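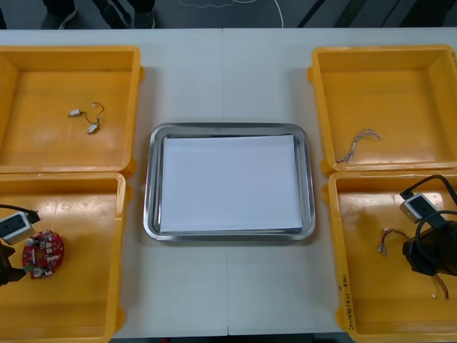
Figure 1. Yellow bins and a steel tray on a white table.

Week 13 handout: Selling a city to people who came for a conference
December 17, 2021 | Snædís Mikkelsen

Get our course updates by email. Unsubscribe at any time.

Recap from last week. A delegate is a tourist with a lanyard and somebody else's credit card. Cities want them badly. They tend to come outside the summer season, they eat in restaurants, and they sleep in the kind of hotel that charges extra for the gym.

Our case is Brolulness, which bid for a dental congress of 3939 delegates in May and won it. You have the bid book in your reading pack. Read the first 13 pages and skim the rest. The rest is mostly sunsets.

1. What the bid promised

Page one calls the city "vibrant." So did the other bids. Go through the text with a pencil and cross out every word that would suit any city with a river and an airport. Last year's group got as far as page four before they had a full sentence left standing, and it was about bus tickets.

The bus tickets matter, though. Free transit for delegates was the one offer the organizers mentioned in their feedback. Remember this when you write your own pitch and feel an adjective coming on.

2. Distance

The Kuvent center holds the main hall. The Petersen, where most speakers stayed, is a short walk away if you know about the underpass. The old harbor quarter, Skukasora, is where the bid sends everybody for dinner. It takes two buses. Draw the map yourselves before the seminar and mark where a tired person with a tote bag would give up.
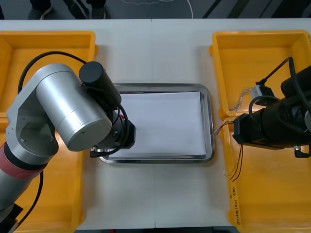
Figure 2. Two yellow bins with a steel tray between them.

3. The free evening

Most programs leave one. The city would like delegates to spend it at the museum, while the delegates would like to sit down. Brolulness offered a guided walk with 100 places and filled 70, a decent result for a walk uphill.

Terms to know: extender (a delegate who stays on after the event), accompanying person (a spouse, on paper), leakage (money that leaves town with the hotel chain).

For the seminar: rewrite page one of the bid in 100 words. No "gateway," no "hidden gem," no "something for everyone." I will be checking.

Related items
Week 12: Who pays for the welcome reception?
Week 11: Slogans and what they cost
Reading list: Event tourism
Essay deadlines and late work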